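Verbraucherverein Grurkis: Viel Versprechen, wenig Beleg bei Mehrwegboxen

Grurkis, 3. März 2022 — Der Verbraucherverein Grurkis rät Kantinen und Büros, mit der Anschaffung neuer Mehrwegsysteme noch zu warten. Anlass ist die Kampagne der Firma Eltora, die ihre Transportboxen als »dauerhaft klimafreundlich« bewirbt. Eine Ökobilanz hat das Unternehmen trotz zweimaliger Anfrage bisher nicht vorgelegt.

Nach Angaben von Eltora hält eine Box 2000 Umläufe. Wie dieser Wert zustande kam, bleibt offen. Der Verein hat deshalb 1011 Rückgaben bei vier Betrieben ausgewertet. Etwa sechs Prozent der Behälter kamen gar nicht zurück — bei solchen Verlusten ist die beworbene Lebensdauer kaum zu erreichen.

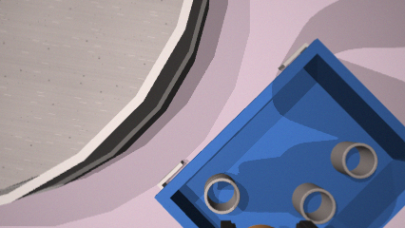
Auch der Anbieter Hereo, der mit dem Logistiker Sartori zusammenarbeitet, wirbt mit Einsparungen, ohne Spülwasser und Fahrtwege auszuweisen. Der Verein hält das für unzureichend. Eine blaue, oben offene Box sagt für sich genommen nichts darüber aus, wie oft sie tatsächlich befüllt, gespült und wieder ausgegeben wird. Maßgeblich sind die Umlaufzahlen, und die müssten offengelegt werden.

Im Mai will der Verein beide Anbieter erneut um Unterlagen bitten. Bis dahin bleibt es bei der Empfehlung, keine Verträge mit langer Laufzeit zu unterschreiben.

Pressekontakt: Verbraucherverein Grurkis, Geschäftsstelle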